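Selling the last of the silver

2021-10-04

I sold my remaining silver coins this morning. Silver has gone nowhere since the jump in February, and I was tired of paying for the box at Jirovell to keep 30 coins in.

The dealer at Faver offered a little under spot – fair enough for worn pieces.
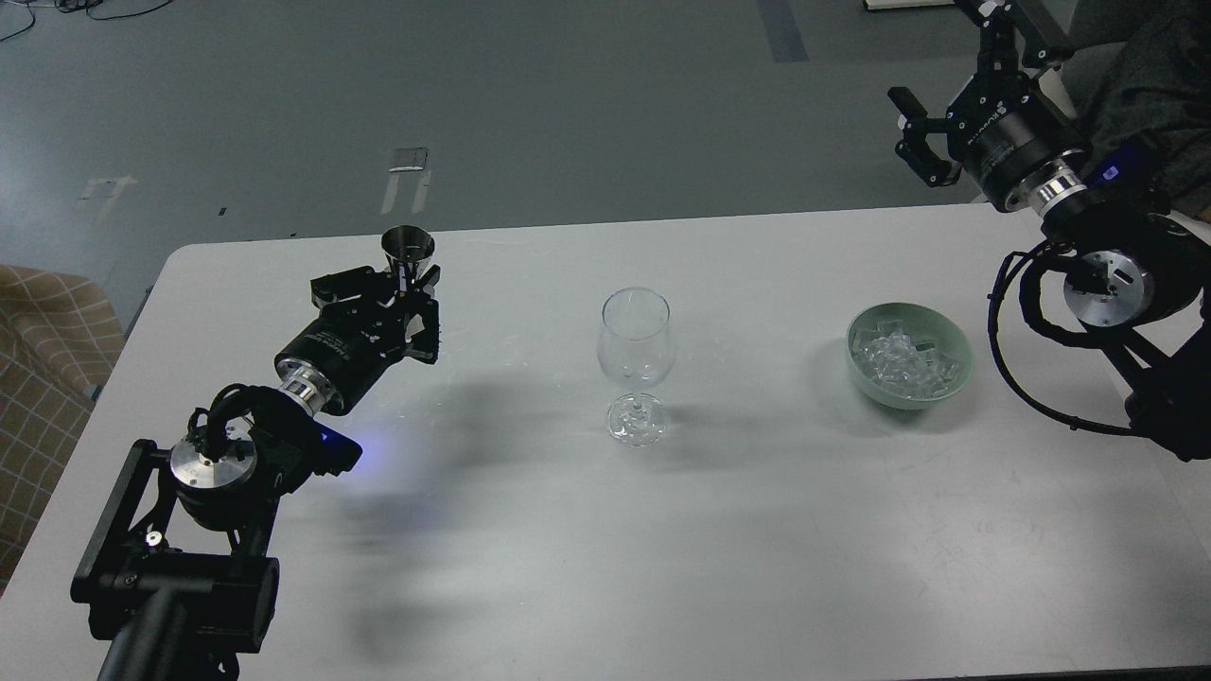

What I'm doing with the money

Most of it goes into the savings account. I put $144 toward the car insurance and kept the rest as cash. I still have the small gold bar from Fella, and I plan to hold it through the winter.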